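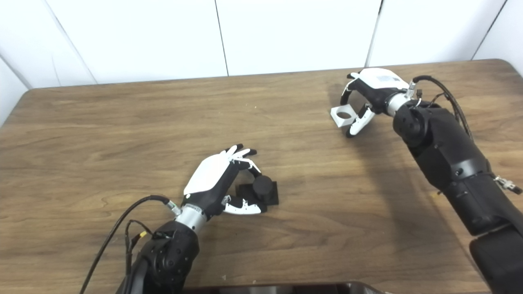

Sewing and mending tutor, Maihi Community Workshop, Hokimville

We're looking for someone who loves mending clothes and would love to show other people how to do it! Our evening classes start up again in March and we need a second tutor to work alongside Ffion Trevor, who has been running the beginners' group on her own for two winters and would very much like some company.

The classes are small and friendly, and people bring all sorts: school trousers with the knees gone, a grandmother's coat, curtains, a tent once (we did fix it). Most of our learners have never threaded a machine before. Some come to sew on one button and end up staying the whole term.

What you'd be doing

Teaching two evenings a week, 6.30pm to 9pm, during term. There are never more than eight people in a class.
Helping learners choose a repair they can finish, and getting them unstuck when the tension goes funny.
Looking after the thread, needles and fabric scraps, and telling Ewan Tipoki in the office when we're running low.
Joining us for the Lundel Street mending day in May. Last year 80 people turned up, and the queue for zips went out of the door.

What we'd like from you

You can sew well by hand and by machine, and you know darning, patching, hems and zips. Overlocker experience would be lovely but we can teach you ours. You don't need a teaching certificate. Patience matters a lot, and so does being happy to unpick the same seam three times with someone who is getting cross with it.

A bit of te reo Māori or Farsi would be a real bonus, as several of our regulars speak one or the other at home.

Pay and hours

5 paid hours of teaching a week, plus one hour for setting up. We pay $56 an hour for teaching and a flat $200 for the mending day. Travel is covered if you're coming from Gorkivik or further out.

How to apply

Write to Zohreh Zarei at the workshop and tell her a little about yourself, what you've mended lately and which evenings suit you. A page is plenty. If you'd sooner talk, ring the office between 10am and 2pm and ask for Zohreh or Ewan. We'll invite people in for a cup of tea and a short practice lesson, and you're welcome to sit in on one of Ffion's classes first.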